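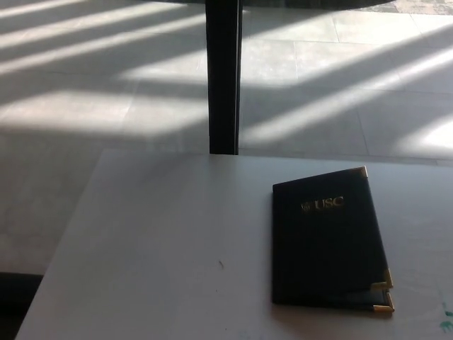
*The USC folder on the white table, closed, afternoon sun on the tiles out the back.*

Back from the Gostholm open day, feet sore, typing this before dinner so forgive the mess.

Got there at 2. Parking a nightmare, ended up behind the Yorath building and walked. Eleri Bellis was running the handling demo and she let a few of us stand right up by the table, which I did not expect!

The job for the robot: pick up a folder. Yep, a folder. I've watched arms throw car doors about so I was a bit ho-hum going in. But flat things on flat tables are a pain, Eleri reckons, becuase there's so little to get hold of. Black cover on a white table is the easy bit, colour-wise. The shiny gold corners and lettering are what the vision people grumble about, specially with sun in the room.

They've logged 582 tries on folders and books with the Sarnent software so far. She wouldn't give me a success rate. Fair enough. I did ask twice.

Favourite part was the slide-to-the-edge trick. Push the thing till a bit hangs over, then grab the overhang. I do the same with coins on the kitchen bench, never thought about it.

Skipped the Trastum talk, queue out the door. Grabbed a flyer, lost the flyer. Coffee was decent, sausage rolls gone by the time I got to them.

Next one's in November I think?? Will take the kids, and the train. More tommorow if I can read my notes.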